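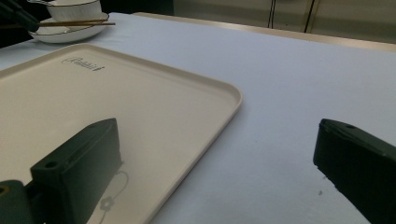

Can a home robot clear a dinner table yet?

It can clear part of one, slowly, if the table is laid out the way it likes and you are willing to pick up after it. That is where I ended up after 18 days with the Clonik, the countertop arm from Pestora. I bought it at full price and used it at home on ordinary meals.

The Clonik is a single arm on a weighted base. You clamp it to the table edge, plug it in, and pick a job from the app. The jobs that come with it are Clear, Wipe, Sort and Set. I used Clear the most, which takes dishes from the table and puts them on a tray for you to carry off. The base is heavy and the cord is too short for my kitchen, so plan on an extension cord.

Setup took me most of an evening. The arm has to learn the table, and it wants even light and a plain cloth. On my striped cloth it stopped and asked for help over and over. On a plain one it got going.

Cups and mugs are its best subject. It picks them up by the body, lifts them straight, and sets them down gently. In 16 meals it tipped two mugs, both of them empty. Bowls are fair. If a bowl is sitting on a plate it will take the bowl first and come back for the plate, but a flat plate on a cloth gives it trouble, as it has to slide one finger under the rim and often pushes the plate instead.

Thin things are where it falls down.

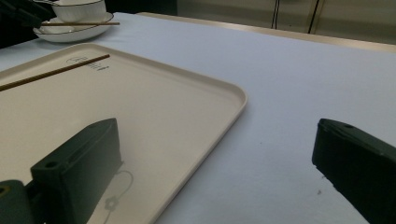
Chopsticks, skewers and teaspoons all gave the same result. The arm comes down, closes, and comes up with nothing, or it gets one end and lets go halfway. The manual says to put utensils in a cup before you start. That works fine, but by then I have cleared the hardest part of the table myself.

Speed is the other problem. A place setting for one takes up to 4 minutes. I can do it in one trip to the sink. If you have limited use of your hands, the wait may be well worth it, and I would judge the machine differently in that case. For me it was mostly something to watch while the coffee brewed.

I also tried the older Katiyar arm at a friend's house in June. It is faster and louder and has no idea what to do with glass. Between the two I would take the Clonik. Neither one washes anything, and neither one puts a dish in a cupboard.

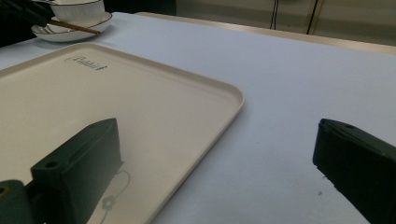 Trays and price

The tray is not in the box. Any flat one with a low rim will do, and light colors seem to suit the arm better than dark ones. Mine slipped on the cloth until I put a rubber mat under it. The arm costs 400 dollars, and spare finger pads are extra. Mine show some wear but still grip.

I am keeping it through the winter to see if the software updates help with utensils. If you only want help with cups, it does that now. For a whole table, wait.

Comments

plurnholm_fan: Does it fit a thick table? My Plurnholm has a very deep edge and most clamps won't go around it.

Reply from the author: The clamp opens pretty wide but I would measure first. There is a drawing in the manual.

dishpan: Same trouble here with teaspoons. Forks are a little better if they are lying upside down.

kt_in_the_kitchen: We returned ours. Too slow with kids at the table.

Contact | Copyright 2020 | Back to top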